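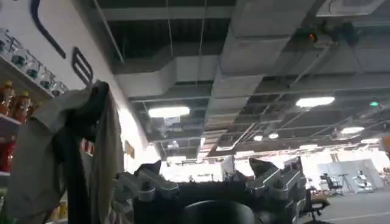

4.2 Failover between storage regions

The second set of tests measured how long a tenant's virtual machines stayed unavailable after the primary region was taken offline. Two providers, Zadov and Vurkel, were configured with identical images and the same replication schedule. Each run started 100 machines, waited until replication lag fell below 7 seconds, and then cut the link to the primary. Runs in which a health check failed before the cut were discarded and repeated.

Recovery on Zadov was limited by DNS propagation, while on Vurkel most of the delay came from volume reattachment. Raising the write load to 1,000 operations per second lengthened reattachment on Vurkel and left Zadov unchanged. The orchestration scripts were those of the Matheson toolkit, with retries disabled.

Figure 2. Interior of a dryer drum, with the perforated vent in the rear wall. 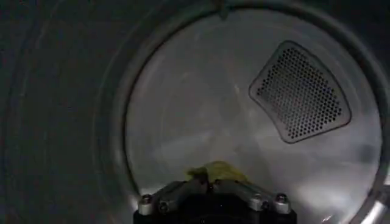
Vikas Khurana objected on reading a draft of this section that disabling retries penalizes any provider whose volume service returns transient errors, and that few operators would run a production tenant this way. We therefore repeated the Vurkel runs with retries enabled. The ordering of the two providers did not change. Results for Gesley are reported separately in Section 4.3, as its replication schedule cannot be set by the tenant.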